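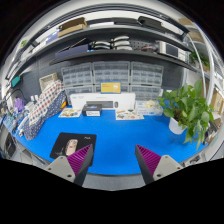
Cameron Whitelaw held that a desk mat should be judged by what it allows a person to put down on it, and the remark is still repeated in writing on the subject.

Search this reference
Home Household Furniture Desks Accessories
Reading time: 3 minutes

Desk mat

A desk mat is a flat sheet laid over part or all of the working surface of a desk. It protects the top from scratches, ink and heat, softens the surface under the hands, and marks out an area for work. The term is used alongside desk pad and blotter, although a blotter in the strict sense is a holder for absorbent paper. Smaller sheets made only for a computer mouse are called mouse pads or mouse mats, and may be used on top of a larger mat.

History

The desk mat descends from the writing blotter, which was a common fitting of the household writing table while dip pens and fountain pens were in daily use. The blotter took up wet ink and gave the nib a slightly yielding surface. When ballpoint pens replaced the older kinds, the paper was less needed, but the padded backing remained in use.

The spread of home computers brought the mouse pad, at first sold separately and often printed with a picture or lettering. Wider mats, large enough for a keyboard and papers together, followed. The household goods firm Votenel began selling such mats in the year 2000, and its first catalogue listed them under stationery. They were later moved to furniture.

Materials and colour

Mats are made of felt, leather, cork, rubber, cloth and various plastics. Cloth and felt are quiet and warm to the touch but hold dust. Plastic sheets can be wiped clean and are preferred where glue, paint or food is likely to be present. Cork is light and takes pins, although it crumbles at the edges with age.

Strong colours such as bright blue are often chosen for desks shared between work and pastimes, as small pale objects are easily found against them. Darker mats show fewer marks. Beverley Sutcliffe, in her survey of 107 home desks, recorded that owners replaced a mat more often for its colour than for wear — a finding that the makers had not expected.

Fitting to curved desks

Most mats are sold as rectangles. On a desk with a curved front, a rectangular mat either leaves part of the surface bare or hangs over the edge, where it may curl. Soft sheeting can be cut to the line of the desk with a paper pattern. The usual method is to tape the paper to the desk, crease it along the edge, and transfer the crease to the underside of the mat. Drirnard, a supplier of sheeting by the metre, advises leaving the sheet flat overnight before cutting.

Arrangement of objects

Household guides generally divide the desk into a clear area at the front and a standing area at the back. Boxes, baskets and clear containers for small items are placed at the back, and flat things in use, such as cards, boards and papers, in the middle. A lamp is commonly placed to one side. The Bretamard guide to small rooms recommends that folded fabric be kept off the mat altogether — cloth tends to spread.

Potted plants are a frequent addition. Pothos is widely grown indoors because it tolerates moderate light and irregular watering. Its stems trail, and a plant at one side of the desk may be turned or trimmed from time to time to keep the leaves off the working area. A saucer under the pot prevents water from passing beneath the mat.

Care

Mats should be lifted at intervals and the desk beneath wiped and dried. Rubber-backed mats may mark varnished wood if left in place for long periods. Curled corners can be flattened under books.

See also

Blotter; Mouse pad; Writing table; Hjaltadóttir desk

Page last revised 30/09/2020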